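Grundton: spare room contents, sorted 2025-01-18

Contents of the spare room at Grundton, gone through by Hefin Skyrme and Vignesh Mathew before the move to the smaller flat. Each group was put on the bed, checked against the old list and given a place. The list stood at 169 entries when work began. Entry numbers follow the old list, and gaps mean the item had already left the house.

1. Tins and papers

Entries 20 onwards. Tins are kept if the lid still fits. Papers go in a flat folder unless they belong with a particular tin, in which case they stay together and the entry is marked "with contents". Loose cards are entered under the nearest booklet.

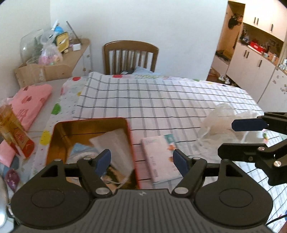
2. Open tin, red rim, gold inside

Rectangular, metal. Holds a folded white tissue or cloth and a piece of printed card with a light blue design. The thin white booklet to its right has small orange and green illustrations and faint lettering. The small card near the booklet's top edge is printed in green and white. Tin, booklet and cards entered as one group.

3. Cloth and bedding

The white blanket with coloured dots stays on the bed until the last day and travels in the same bag as the black-and-white grid sheet. The pink folded cloth with the red print goes with the table linen. Pillows are packed last.

4. Cabinet

Cardboard boxes are opened and listed before they are moved. Glass is wrapped singly and goes in the box marked Nuto, upright, with nothing on top. Bags are emptied, folded and reused.

5. Still to do

The two drawers in the hall and everything on the top shelf. Vignesh has the folder, Hefin has the list. Remaining entries will be added in March.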